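Changes to membership renewal at the Menness Library

Members of the Menness Library are reminded that annual subscriptions fall due in April. Renewal forms have been sent to all 1151 members and may be returned by post or handed in at the Eide reading room. Household members need complete only one form.

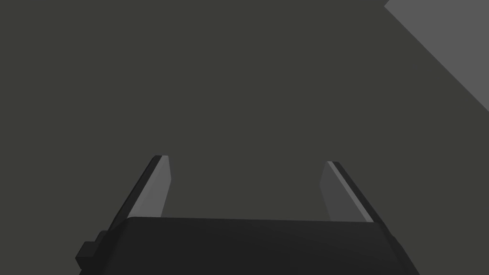

Dark grey surface with a lighter grey area at the upper right.

The lending limit for local history titles will rise from four to six. This follows the recataloguing of the Camau collection, which now stands at 1778 volumes. Of these, 661 may be borrowed – the remainder can be consulted in the reading room on request. Readers wishing to see maps or bound newspapers should give two working days' notice.
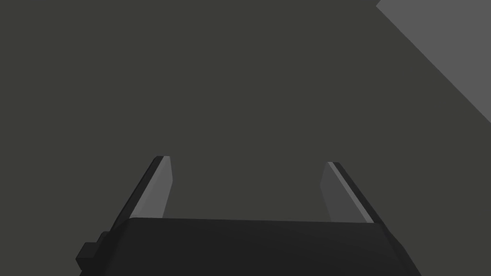 Black two-fingered gripper, computer rendering.

Opening hours are unchanged, except that the reading room will close at 4.30 pm during April for shelving work. Books due back in that period may be returned at the main desk. Questions about subscriptions should be addressed in writing to Gunnel Rustad, Membership Secretary.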